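**Unit 6: Orientation of held objects from the wrist camera**
Course notes, G. Rieger

Last unit we got the gripper to close on a flat object and stop when the motor current rose. The controller then reports "held" and nothing more. It doesn't know which end of the object is up. For a slot or a charging dock that matters, so this week we add an orientation check between grasp and place.

The check runs once, after the arm reaches the inspection pose and has stood still for 20 frames. Earlier frames are thrown away. The node then does the following:

1. Crop to the region between the fingers, using the finger mask from calibration.
2. Find the outline of the object and fit a rectangle.
3. Look for features that tell one end from the other.
4. Publish `up`, `inverted` or `unknown`.
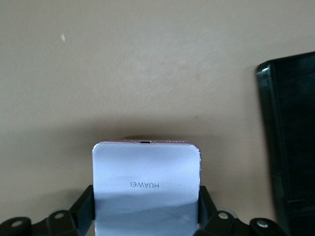

Step 3 is where most of the lab time goes. A phone outline is close to symmetric, so the rectangle gives you the tilt but leaves two answers, 180 degrees apart. Printed text on the back panel settles it if you can read it. Run the text reader on the crop and again on the crop turned by 180 degrees, then compare the scores. A port opening in the edge is a second cue, and it still works on cases with no printing. If the two cues disagree, publish `unknown`.

Shadows cause trouble in step 2. A shadow edge across a pale panel can be stronger than the real edge of the object, and the fit then comes out too short. Compare the fitted height with the value in the object file and reject the fit if it is off by more than 14 percent.

On `inverted`, the planner has two options. It can turn the last wrist joint by 180 degrees, if the joint limits allow, or set the object down and regrasp. Try the wrist first. The planner in the Basent package does not check the cable, so keep the joint speed low.

**For the lab**

- Record the result of each grasp, including every `unknown`.
- Change the lamp position halfway through.
- Hand in the log and your threshold values. Plots are optional.

Reading: chapter 6 of the Nogueira notes, up to the part on regrasping.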